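Section 4. Setting up the desk surface: monitor, keyboard, mouse and pad

Read this section before you put anything on the desk. It assumes the desk is already level and standing where it will stay. If you are still moving furniture, go back to Section 3.

The Monik mouse and printed pad, with the rest of the desk:
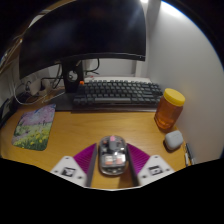
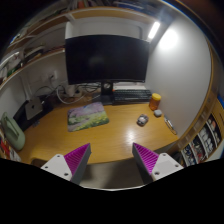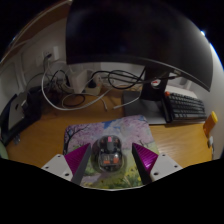
Most set-up guides promise that a tidy desk will make you faster, calmer and better at your job. We have our doubts. Chiamaka Edet and Osvaldo Messina, who wrote the first version of this section for Flanmont, took out every claim of that kind and kept only the steps that affect whether you can reach things and whether the pointer moves when you want it to. The pad with the pink blossom and the green grass is a fair test of what is left. It is a pretty thing, and we have nothing against blossom, but a picture printed on a pad does nothing for the pointer. The size, the surface and where you put it are what count.

4.1 Before you start

You will need:
The monitor, already fixed to its stand
The keyboard
The mouse and pad
A soft dry cloth
A tape measure
Cable ties, the kind that open again

You will not need a desk organizer. Several are sold under the Hevberg name and others, and you may like one later, but buy it after you have used the desk for a while. People who buy the organizer first tend to end up owning things to put in it.

4.2 Placing the monitor

1. Turn the monitor off and unplug it.
2. Wipe the back half of the desk and let it dry.
3. Lift the monitor by its stand, not by the screen. A wide screen is heavier at the ends than you expect, so get a second person if there is one in the house.
4. Set the base down flat on the desk, toward the back.
5. Sit in your chair and reach forward. If your fingertips land well short of the screen or press against it, slide the base and try again.

NOTE: You will read elsewhere that there is one correct distance. Ask two experts and you get two. Use the arm test, work for 90 minutes, and see if you have started leaning.

CAUTION: Do not push the base back until it touches the wall. Leads need room to bend where they leave the plug.

4.3 Cables

The corner behind the pad is where cables collect on most desks, and the one in the second picture is no exception: black and gray leads together, a white adapter among them, and a thicker white cable that loops down onto the wood. It can be left like that. Cables in a heap work as well as cables in a row. What you gain by sorting them is knowing which one to pull.

1. Unplug everything before you touch the heap.
2. Follow each lead from the plug to its other end and put a tag on it. Masking tape and a pen will do.
3. Remove any lead that goes to nothing. There is usually one.
4. Gather the spare length into wide, easy loops and close a tie over it, loosely.
5. Leave power adapters out in the open, with air on all sides.
6. If the wall has a cable channel, run only the leads that will fit with the cover shut. Forcing in one more will pop the cover off within the week.

CAUTION: Never tie a lead tightly around its own adapter.

NOTE: Cable sleeves look good on the day. Adding one lead afterward means taking the whole sleeve off. Nneka Nwachukwu tested three for us and went back to ties.

4.4 Keyboard

1. Put the keyboard in front of the monitor.
2. Line up the letter keys with the part of the screen you look at most. On a wide screen this may be to one side of the middle.
3. Leave the small feet at the back folded flat unless you have a reason to raise them.
4. Rest your hands on the keys with your eyes shut. Move the keyboard to suit your hands, then open your eyes and leave it alone even if it looks crooked.

4.5 Mouse and pad

1. Try the mouse on the bare desk first. If the pointer follows smoothly, you may not need a pad at all, and you can skip to 4.6.
2. If it skips or drifts, wipe the desk and the underside of the mouse and try once more.
3. If it still skips, lay the pad flat on the side you use the mouse.
4. Set the mouse in the middle of the pad, scroll wheel away from you.
5. Move the pointer from one edge of the screen to the other. If the mouse runs off the pad, raise the pointer speed a step at a time.

NOTE: A pad left on the far side of the desk from the mouse is a decoration. Move one to the other or put the pad in a drawer.

NOTE: A clear shell lets you see the parts inside. It also shows fingerprints and dust. Use the dry cloth, and keep sprays away from the seams.

4.6 Small things

Bottles, cases, pens and glasses will arrive on the desk by themselves. You cannot stop this and we no longer try. Keep to these points:

1. Drinks go beyond the end of the keyboard, with the lid on.
2. Glasses go at the side, folded, out of the path of your elbow.
3. Pens go in one spot. It does not matter which.
4. Leave a hand's width of bare wood on the mouse side.

Hashini Kumarasinghe suggests clearing the desk fully each September. Once a year seems reasonable to us. A daily clearing routine, which the Onuoha booklet recommends, lasted 16 days in our office.

4.7 If something is wrong

Pointer jumps: check for a crumb under the mouse, then see 4.5, step 2.
Screen stays dark: check the plug at the wall before the one at the monitor.
Keyboard slides: wipe its feet and the wood beneath them.
Neck aches: move the screen, and do not buy a cushion yet.

For replacement pads, quote part 757. Continue to Section 5, Lighting.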